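Maltbridge Supper School > Who We Are > About Us

Last updated: January 11, 2021

Hi, and welcome! I'm the person who answers the phone, writes the recipes, orders the onions and teaches most of the classes at Maltbridge Supper School. I started it because so many grown people kept telling me they couldn't cook, and then telling me in great detail about the one thing they cooked really well.

We teach plain weeknight food in small groups, and we teach the whole evening, from the shopping bag to the clean kitchen.
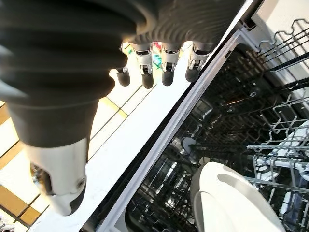
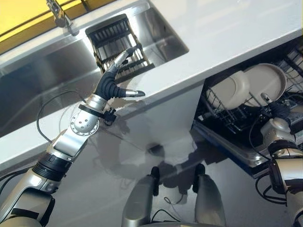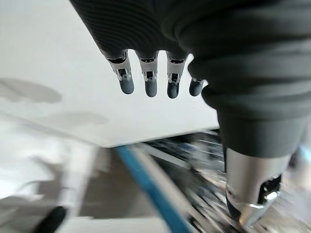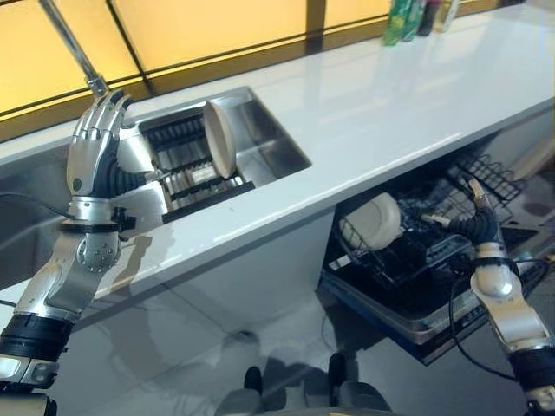 I came to teaching sideways. For 11 years I ran the lunch counter at Simine, a little place with a big soup pot and a very short menu, and I loved it, but my knees did not. When the lease came up I took a long walk, ate a sandwich on a bench and decided I'd rather show people how to make the soup than make it for them. The first class was in May, in a rented church hall with a stove that had two moods. We made lentils. Everybody went home full and one couple signed up again on the spot (they still come!).

These days we run five courses. First Suppers is for people starting from zero, and I mean zero, bring me your fear of garlic. Beans and Greens is the one I'd take myself. Then there's Bread Without Fuss, Sunday Roasts, and a course just for teenagers who are about to leave home, which is loud and a lot of fun. Classes have 8 people at most, so you'll get plenty of time at the stove and I'll get to know how you hold a knife.

People ask what makes us different and I never have a good answer ready. I suppose we're slow. We taste things a lot. I'll make you put your spoon in the pot before the salt goes in and again after, and then once more when you think you're done. We don't do fancy plating, and I own exactly one blowtorch, which I use for lighting the grill.

We buy our vegetables from Salgado, a family farm up the valley, so the menu moves around with whatever they've picked. If you signed up for squash and got leeks, that's why, and I'm sorry, but the leeks were beautiful. Flour and dried beans come from Clulard, who deliver in sacks so heavy that I've learned to be out of the way.

If you have an allergy, tell me when you book and I'll work around it. Vegetarians are easy, vegans are welcome, and picky eaters are my favorite challenge. Wear shoes with closed toes. Tie your hair back. Aprons are on the hooks by the door and you can bring a container for leftovers.

Gift vouchers are good for a full year, and you can swap your date once for free if you let me know two days ahead. Call in the mornings if you can, I'm usually up to my elbows in dough after lunch!

Contact us | © 2021 Maltbridge Supper School | Back to top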